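Does nesting really save counter space?
Home Storage Unit, Thursday, May 1, 2025

Our handout from Covska says nested bowls "give the cook back her counter." We doubted it. Stacking saves cupboard space, but a stack has to come apart before anyone can mix anything.
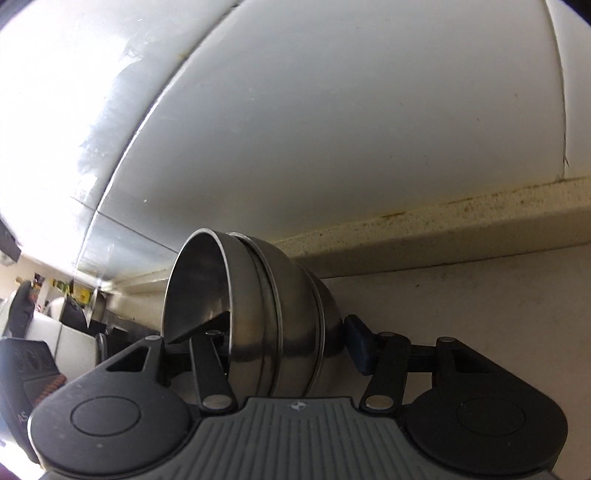 Fig. 1. Three steel bowls, nested, under the upper cabinet.

Lined up along the tiles, the same set needs a long strip of counter. We had 48 inches marked out on our plan and the handout never mentions the cooker. 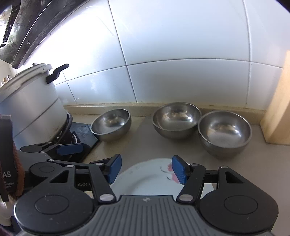
Fig. 2. Bowls side by side, pressure cooker to the left.

Plates were harder to judge. The scalloped rims look nice, but does a stack of them leave enough room to work in front of the bowls?
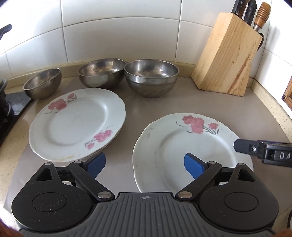
Report by the Jistgate group, second-year student team

With the plates laid flat we lost most of the front of the counter. The handout would call this a "staging area." We call it a full counter. Standing a plate on edge takes less depth, but it needs something to hold it up, and a rack costs space too.
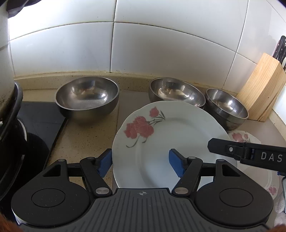 What we would change

Measure the cupboard and the counter separately. We mixed them up in April and had to throw out our first table.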